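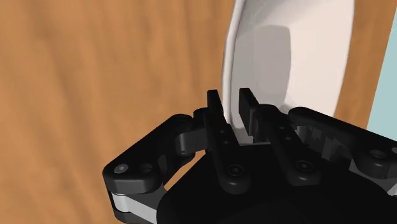 Skullach Opens Supper Room on Adams Street, Keeps the Lunch Counter

FOR IMMEDIATE RELEASE

Jun 27, 2024 — Skullach, the soup and noodle kitchen on Adams Street, will start serving dinner next week in the room next door to its lunch counter. Doors at 5:30. Walk-ins only for the first month, then a short reservation list if it's needed.

The new room takes over the old Zerska shoe repair shop, empty since the winter before last. Same landlord, one shared wall, now with a doorway in it. The Zerska sign stays up over the front window. Regulars asked for that and the owners agreed.

Chef and co-owner Olaia Escobar has been running the lunch side since it opened. Dinner is the menu she wanted to do from the start, but the first kitchen was too small for it.

"Lunch is fast. People have a half hour, maybe less, and they want to be back at their desk," said Escobar. "Dinner I can leave a pot on all day. I can do the lamb. I can do a bean soup that takes its time. It's the same cooking, only slower, and you get to sit in a real chair."

The dinner menu is short. 4 soups, 3 bowls with rice or noodles, a few small plates, one dessert. Soups change with the market. Opening week will have a white bean and kale, a cold cucumber and yogurt, a chicken broth with dumplings, and the lamb and barley that Escobar used to make for staff meal. Bread comes with everything. No charge for the second basket.

Prices: soups from $10. Bowls a little more. Kids eat off the same menu in a smaller size, ask your server.

Drinks are beer, cider, house lemonade, and tea. Wine is waiting on a license change and should follow later in the summer. Until then guests may bring there own, no corkage.

ABOUT THE ROOM

Design and build by Grinine, a two-person shop across the river. Long shared tables down the middle, smaller ones by the window, a bench along the back wall. Soft ceiling panels to keep the noise down — the lunch side is loud, everybody knows it, and this was the first thing on the list.

"They wanted a place where you could hear the person across from you," said Baltasar Palacios of Grinine. "So we spent the money overhead. The floor is the old shop floor, sanded and sealed. You can still see where the repair bench stood, and we left the marks in."

The entrance is level with the sidewalk. The restroom has been rebuilt and is wheelchair accessible from both rooms. Stroller parking inside the side door, please fold if it's busy.

WHAT HAPPENS TO LUNCH

Nothing. Same hours, same counter, same line out the door on rainy days. The punch card still works and can now be used at dinner as well. Takeout stays at the lunch window only, dinner is sit-down for now. The owners will look at evening takeout in the fall once the kitchen has found its feet.

The standing order for office lunches also continues. Call before nine for same-day.

OPENING WEEK

Tuesday through Saturday, 5:30 to 9:30, last orders at nine. The first night is set aside for neighbors on the block and will be half price for anyone living or working between the bridge and the post office. Just say so at the door, no proof required.

Saturday there will be music early on. Tshepo Mthembu, who plays upright bass most Sundays at the farmers market, is bringing a small group for the first part of the evening. Quiet set. No cover.

Also on Saturday, Skullach will give away 300 cups of the chicken broth from the lunch window beginning at noon. One per person until they're gone. Bring your own mug if you like, that helps us with the trash.

HIRING

Skullach is looking for evening servers and a dishwasher. Experience nice, not needed. Hourly pay plus a share of tips, split evenly between front and back, and a staff meal every shift. Stop in between three and five any weekday and ask for Severino Bermúdez, general manager.

"We've had people from the lunch crew move over already, which leaves gaps on both sides," said Bermúdez. "If you can carry a full bowl across a room and be nice to whoever ordered it, come talk to me. We'll teach you the rest."

SUPPLIERS

Greens and beans from the Saturday market growers. Bread baked in house each morning, second bake at three for dinner. Lamb is bought whole and used whole, so the cut in your soup will vary. Vegetarian stock is made in its own pot and the menu marks which soups use it. Please tell the staff about allergies before you order — sesame and wheat are in the kitchen all day and we can't promise none gets around.

ABOUT SKULLACH

Skullach is owned by Olaia Escobar and Baltasar Echevarría. It began as a market stall with a borrowed burner and moved indoors to Adams Street after it's second season. Echevarría keeps the books and bakes the bread. The kitchen closes Sundays and Mondays.

PRESS

A preview meal for local press will be held the evening before opening. Space is tight so please reply early and say whether you are bringing a guest. Interviews with Escobar are best in the morning before ten or after the lunch rush. Menu copy available on request, final version to follow as the soups may still change.

Press contact: Severino Bermúdez, Skullach, Adams Street. Leave a message at the counter if the office line is busy.

###

Contact | Hours | Jobs | © 2024 Skullach. All rights reserved. | Back to top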